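Open day at the Trasgate works, 2026-01-23

I nearly skipped this one. The bus out to Stadov takes forever and it was drizzling, but Golnar Mirzaei had put my name on the list, so off I went, and I'm so glad! They make stationery and small desk things out there, and for one afternoon they let people wander through pretty much everything.

We started upstairs in the long room where the desk sets get looked over. I loved how little was on the tables. Everybody ahead of me was hurrying along to the ink mixing, but I hung back (I'm a sucker for anything that holds pens). 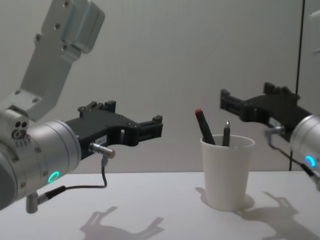

White plastic cup with a red-capped marker and a black pen.

Negin Rostami took our group around, and she got plenty of questions about caps. Apparently people chew them - who knew they test for that? She passed around a tray of rejects and I couldn't see a thing wrong with any of them. Then a quick stop at the label printer, which was LOUD, and back up the stairs for a second look at the pens. 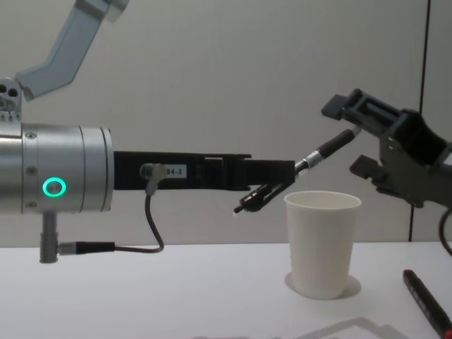 Pen and marker above the cup, one short and one long.

Tea was 60 cents and came with a very good almond cookie. The shop closes before the last tour gets out, so go there first - I only had time to grab a pack of 9 markers. They're planning another open day in February and I've already asked Golnar to sign me up.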